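Mornari Marble-Pattern Work Board

Item 409 – Boards and Surfaces

The Mornari board is a large, flat work surface with a glossy finish and a marble pattern in cream and off-white. Soft beige and tan veins cross the board on the diagonal. It is intended for benches and tables where a smooth, light-colored top is needed for part of the day and must be put away afterward. Dirkeo supplies the board to schools, workshops, display rooms and packing areas.

The pattern is printed on one face only. Veining differs from one board to the next, and customers who intend to place two or more boards side by side should state this on the order form so that boards from the same run can be selected. Matching cannot be arranged after delivery.

General use

The board is laid directly on an existing table and requires no fixings. It may be used on a solid top or on a slotted aluminum table, provided that the surface beneath is level and free of clamps, bolt heads and loose hardware. On slotted tables, the board should bear on the ribs along its full length. Small parts left in the channels should be cleared before the board is set down, as they are difficult to reach once it is in place.
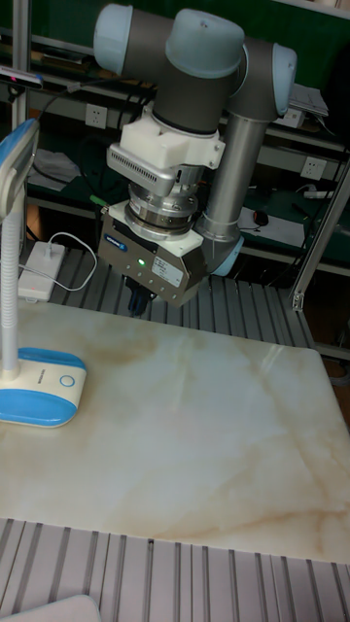 Boards placed on metal tables may shift if pushed from the side. Where this is a concern, the Fodum grip strip (ordered separately) can be applied to the underside along both long edges. The strip should be left for 60 minutes before the board is turned over and used. It can be removed by hand and does not mark the table.

The light background makes small dark objects easy to find, and many customers choose the board for sorting and inspection work for that reason. The finish does reflect light faintly. In rooms with strong overhead lamps, users may prefer to turn the board a little or move it until the reflection falls outside the working area. A matte version is planned for January and will carry its own item number.

Dimensions and packing

The board measures 1,000 mm by 500 mm. Corners are square. Each board is wrapped in paper and shipped flat in a single carton with protective edging. Cartons should be stored flat and should not be stood on end, even for a short time.

Care

Wipe the surface with a soft cloth and mild soap, then dry it. Scouring pads, steel wool and abrasive powders will dull the gloss and are not covered by the warranty. Adhesive labels and tape should be peeled away slowly at a low angle. Any residue may be removed with warm water. The board is not suitable as a cutting surface or as a rest for hot pans and tools. Light scratches can be made less noticeable with the Huanca surface polish, but deep scratches cannot be repaired.

Warranty and returns

Boards are covered for one year against warping and separation of the printed layer under normal indoor use. Damage in transit must be reported within five working days, with the carton kept for inspection. Unused boards may be returned in the original packaging. Boards to which grip strip has been applied are considered used.

Ordering

Orders are accepted by purchase order or through the Dirkeo customer desk. Requests for matched boards should be addressed to Zoila Lozano, Surfaces and Furnishings. Questions on table fit, including slotted tables from other suppliers, should be addressed to Fredy Paucar, Technical Support – please include the table width and the distance between slots.

Page revised 12/11/2024. Replaces all earlier information on item 409.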